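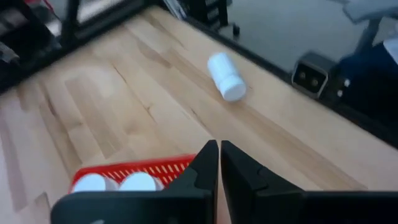

*wrist cam, bottle lying on its side*

**Does resetting the scene by hand ruin your eval? (bottle-to-basket task)**

**gripper_gus** · July 26, 2023

Okay, so I need a sanity check from people who run more real-robot evals than I do. We've got a policy trained on 1,467 demos, all teleop, all on the one wood table. The task is dull: white bottle on the table, red basket on the table, put the bottle in the basket. I've been comparing two ways of picking the start positions. In one, whoever is running the session just plops the bottle down wherever. In the other, a script (we call it Ranano, long story) spits out a position and an angle and you have to match it against an overlay before you hit go.

Same checkpoint, 100 trials each way. Hand-placed scored seven points higher! That's bigger than half the improvements I was planning to write up, and now I'm kind of sick about it.

**nowicki_fan**

Not surprised at all. People put objects where the robot likes them. I did it for a whole summer and would've sworn to you I was being random.

Were you the one placing, and did you know which checkpoint was loaded?

**gripper_gus**

Yes and yes, ugh. Halina Piątek did some of the sessions and she didn't know, but I never logged who did which, so I can't split it out now. We also don't always start from an empty basket, and I think that matters more than I gave it credit for. With a few bottles already in there the policy has to find a gap, and the gap depends on what went in before it.

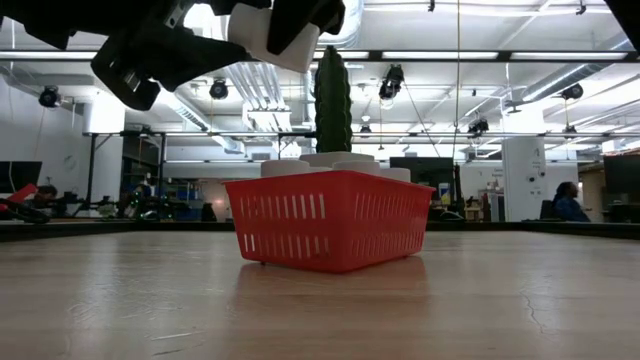
So the trials aren't really independent either. If I clear the basket every time I get clean numbers and a boring task. If I don't, trial five depends on how trial four went, and I have no clue how to put an error bar on that.

**Plondstead**

I'm going to disagree with the mood in here. Seven points on 100 trials a side can easily be noise. Do the interval before you throw out your results. Depending on the base rate you could be looking at a gap that includes zero.

Also, scripted placement has its own bias. Your script samples uniformly over the table, right? Your demos surely weren't uniform. You'd be testing a different distribution and calling it the fair one.

**nowicki_fan**

@Plondstead fair on the noise, but I don't buy the second part. A different distribution you can write down beats one that lives in somebody's wrist. At least another lab can rerun it.

**Plondstead**

They can rerun it on their table with their lights. Good luck!

**gripper_gus**

Ha. Well, I ran the interval over lunch and yeah, it includes zero. Barely. So I'm less sick, but I still don't trust it.

What I'm leaning toward is treating a full basket as one unit. Start empty, go until it's full or the policy gets stuck, score the whole run, then resample over runs instead of single bottles. Start positions come from the script, but drawn from the demo positions so Plondstead can sleep at night.
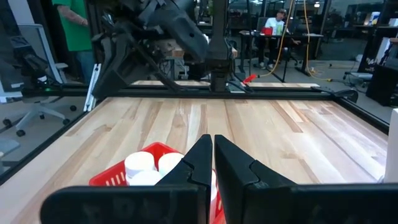 *basket partway filled, seen from the wrist, other arm at the back*

**tinybearing**

Resampling over runs is what we ended up with on Nirkance and I'd do it again. Your intervals get wider and your advisor gets grumpy. Two things I'd add: shuffle checkpoints inside a session, with the names hidden from whoever's at the table, and write down the person every single time. We had 2,880 rollouts with no operator column and I'm still mad about it in my sleep.

**Plondstead**

Okay, I can live with drawing from the demo positions. I'd still hold back a slice of the table that the demos never covered and report it separately.

**gripper_gus**

Oh, I like that. There's a strip along the far edge we basically never used. Adding an operator column tonight, and I'll post the per-run numbers once Halina and I have gotten through the blind sessions.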